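Cleaning tips I no longer believe (and a few I do)
by Rekha Kaushik

Every spring I get sent the same list of household tricks, and every spring I try a few of them again in case I was unfair. This March I kept notes. Most of the notes are rude.

Vinegar and bicarb. The fizz is lovely and it does very little. Mix an acid with an alkali and you are left with slightly salty water. Use vinegar alone for limescale, bicarb alone as a mild scourer, and keep vinegar off marble. My sister-in-law swears by the fizz for her drains. Her drains are still slow. 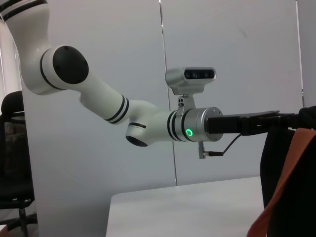
White gloss is where the tipsters really let themselves go. I have been told to use toothpaste, milk, a cut potato and, from a reader in Jornville, cold tea. Toothpaste is an abrasive and will dull the shine. Glossy white things with dark bands or black caps, like the arm there, show up the other problem: people scrub the white and forget the edges where one colour meets the next, and that is where grime likes to collect on anything jointed, from desk lamps to pushchairs. A damp cloth with one drop of washing-up liquid, then a dry cloth. An old soft toothbrush for the joins, without the toothpaste.

Magic sponges. They work, I admit it, but they work by sanding. On matt paint you swap a mark for a shiny patch, and the shiny patch is permanent. Try one behind a door first.

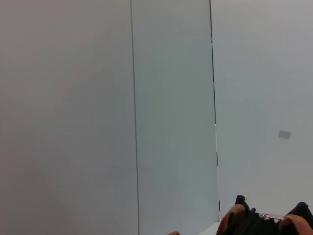 Walls do not need washing from the bottom up, whatever your gran said. The idea was that dirty drips leave streaks on a dry wall below. Wring the cloth out properly and there are no drips. I did the hall from the top in an afternoon and could not find a streak. I did find a chip I had been blaming on the dog - it was the ironing board.

Shop sprays. Hunden sent me their wall and worktop spray, and Brelov sent theirs the same week. I used each for 10 days and could not tell them from soapy water, except by the smell. Hunden is pine. Brelov is, I think, meant to be pear.

Washing cloth bags. "Just pop it in at 40" is how you end up with a shrunken bag and dye on your pillowcases. Black cloth is the worst for this. Rub a wet white hankie on an inside seam, and if colour comes off, wash by hand in cold water and on its own. Coloured handles want the same test.
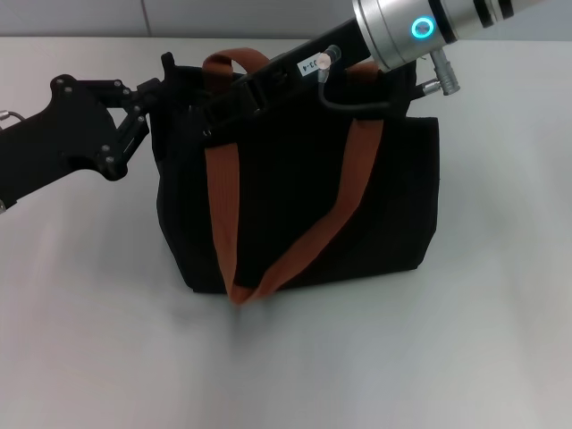 Black tote with rust-orange woven handles.

Do not peg a bag up by one handle unless you like it lopsided. Stand it up to dry with a towel stuffed inside, and change the towel when it gets soggy. 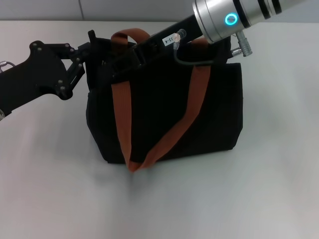
Freezing a bag to kill the smell does not work either. Mine had carried fish sauce home from Đỗ, the grocer by the station, and after 3 nights in the freezer it smelt of cold fish sauce. A soak in cool water with a spoonful of bicarb took 4 hours and got most of it. So there is my one kind word for bicarb.

Next month: lemon halves in the dishwasher. I have my doubts.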